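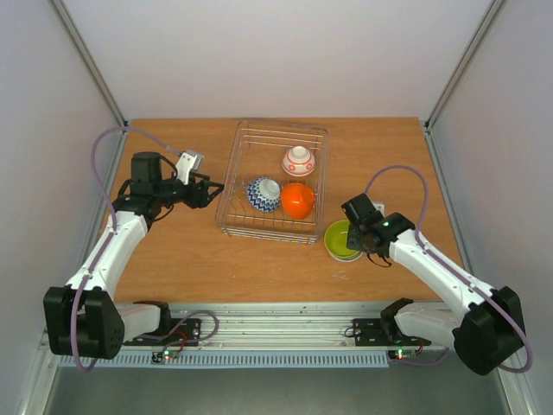
Chapter 3

The Economics of Sharing a Kitchen

Parveen Miah

Every household runs on a set of agreements that its members have never read. You will not find them on the refrigerator, where the official rules are posted, and you will not find them in the lease. They live in the pause after dinner, when several adults become deeply interested in their phones and wait to see who stands up first.

Economists have a long list of names for this pause. Over the next 20 pages we will meet a few of them: the free rider, the commons, the repeated game and the hidden cost. Chapter 2 dealt with markets, where people trade with strangers and prices do most of the talking. This chapter deals with what happens when there are no prices, the strangers have become roommates, and the thing being supplied is a clean bowl.

The house at Woltdale

Much of the chapter follows a single rented house in the town of Woltdale, shared by four tenants who kept a notebook of their domestic arrangements for most of a year. They did this at my request and with decreasing enthusiasm. The notebook runs to 132 entries. A surprising share of them concern one saucepan.

When the tenants moved in, they agreed that each person would wash what he or she had used. As a rule it has much to recommend it. It is short, it sounds fair, and it was broken on the first Thursday, when one tenant cooked a curry for all four and the question arose of who, exactly, had used the pot. The cook held that eating was a form of use. The eaters held that cooking was a form of volunteering. Both positions are defensible, and the pot soaked until Sunday.

Notice what went wrong. The rule assigned the cost of washing to individuals, but the benefit of the meal had gone to the group. Whenever costs and benefits land on different people, we should expect too little of the good thing to be produced. In this case the good thing was curry, and the notebook records no more of it until April.

Private plates, public sink

A plate in your own cupboard is a private good. If you eat from it, others can't, and if you lock the cupboard they never will. The sink is a different matter. Anyone in the house can fill it, and each item added makes it a little less useful to everyone else. It is a small stainless-steel version of the village pasture, on which every farmer has an excellent reason to graze one more cow.

The tenants tried three remedies. First came a rota, which was admired by all and followed by two. Next came fines, paid into a jam jar. The fines had an odd effect: the tenant with the best salary began leaving more dishes than before and paying up cheerfully. What had been bad manners was now a purchase. We will return to the jam jar in Section 3.4, where it turns out to be a better teacher than its owners wished.

The last remedy was to own less. The tenants boxed up most of the crockery and kept out one bowl, one plate and one cup apiece. A person who wants breakfast must then wash last night's dinner, and the cost returns to the one who caused it — usually at 7 in the morning, when it is felt most keenly.

Before you read on

Think of something you share with other people: a car, a printer, a bathroom shelf. Write down the rule that is supposed to govern it, then the rule that people follow. Keep both. You will need them for the exercises at the end of Section 3.2.

Key terms in this chapter

free rider
common resource
external cost
repeated game
social norm

3.1 Who pays for the clean bowl?

Begin with the simplest case, a house with two tenants and one sink. Each evening, each tenant may wash up or leave it. Washing takes effort, and a clean kitchen pleases them both equally.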